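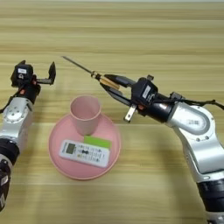
How to Test Whether a Robot Can Do a Chore

Every few months somebody announces that household robots have arrived. The clip shows a pair of arms wiping a counter, and a week later people are asking me whether they should hold off on hiring a cleaner. My answer is to run the test below, or ask the seller to run it while you watch. It takes an afternoon and a few things from a kitchen drawer.

Step 1. Pick a chore with a dull name

"Tidying" is too vague. "Put the remote back on the shelf" is fine. Write it down in one sentence before anyone switches anything on, and don't let the sentence change later. At Pinbridge I watched "clear the table" turn into "move the cup" between coffee and lunch.

Step 2. Use your own things

Bring a plate, a cup, a remote and some hand tool with a thin shaft. Demo objects tend to be light, grippy and all the same size. Yours won't be.

Step 3. Stack them the way people do

Lay the remote flat on the plate with the cup standing behind it. Slide a card partly under the remote. A child of four will sort that out without thinking. For a two-jaw gripper it means getting hold of something thin and flat next to something that tips over, inside a raised rim.

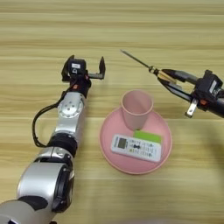 Todor Softić

Step 4. Give it a tool

Holding a tool and using one are separate skills, and sellers like to blur them. An arm with a long pointed rod clamped in its jaws looks ready for work. Ask what the point is supposed to touch, and how hard. Then ask for the tool to be put down and picked up again from a different angle. I give this part 40 tries. Anything less and you are scoring luck.

Step 5. Time it, including the boring parts

Start the clock when you say go. Stop it when the chore in your sentence is done. Resets count. So does the engineer leaning in to straighten the cup. In March I timed a Stavix setup on a plate-and-remote job: 179 seconds. I did the same job by hand and didn't bother finding the stopwatch.

Step 6. Move something

Shift the plate a hand's width and turn the remote around. Don't announce it. If the arm reaches for the old spot, you have been watching a playback.

Step 7. Find out who is driving

Ask whether a person is controlling the arms, from this room or any other. Get the answer in writing. Remote control is a perfectly decent technology, but it leaves you with a worker to pay.

Reading the results

My own bar is 60 clean runs in a row with nobody touching the table. No two-armed system I've tested has cleared it on a mixed plate. Sollel came closest and then knocked the cup over. Shop-floor jobs do better, as long as the parts always turn up in the same place, and plenty of shops can arrange that. Kitchens can't.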